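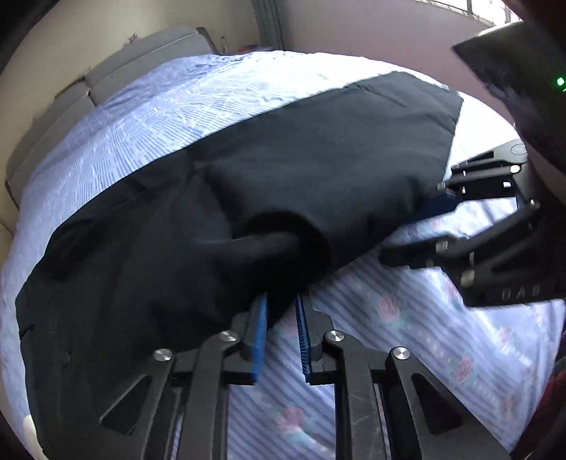
Photo: Xiaoqing Fu / Belari

4.2 Folding a dark jacket or coat on the bed

The label on most storage boxes says "fold neatly and place inside." We have never found that much help with a heavy black garment, so the steps here are longer. They assume you are packing for the Pikberg under-bed box, but the Ilta shelf bin takes the same fold.

Before you start: pull the bedsheet tight. A patterned sheet is fine. Some guides insist on a plain white one, and we can't see what difference it makes to the jacket.

1. Empty every pocket, including any under a flap. Run a finger along the bottom of each one.

2. Spread the garment across the bed, front side down. If it is in a heap, find a side seam first and straighten the garment along that.

3. Unroll the cuffs. Reach into the sleeve opening and pull out any fabric that has turned back on itself. A rolled cuff leaves a hard lump in the finished fold.

4. Check the seams for lint. Pale specks show up worst on black. A lint roller works, and so does a strip of ordinary packing tape.

5. Lay both sleeves straight down the back. Crossing them is supposed to save space. We tried it and got a thicker bundle.

6. Fold each side in toward the middle, then bring the hem up to the collar.

7. Press down with flat hands and lift the bundle into the box, collar end first.

Note: The Vaughan folding board (part 1469) is sold for this job. It does shirts well enough. On coats the fabric slid off the edges, and we went back to using our hands.

CAUTION: Do not pack a garment that feels damp at the lining, whatever the box says about air vents. Hang it overnight and feel it again in the morning.

CAUTION: Close the lid without kneeling on it. If it will not latch, take the top garment out.

For padded coats, go to 4.3. For care of the box itself, see section 5.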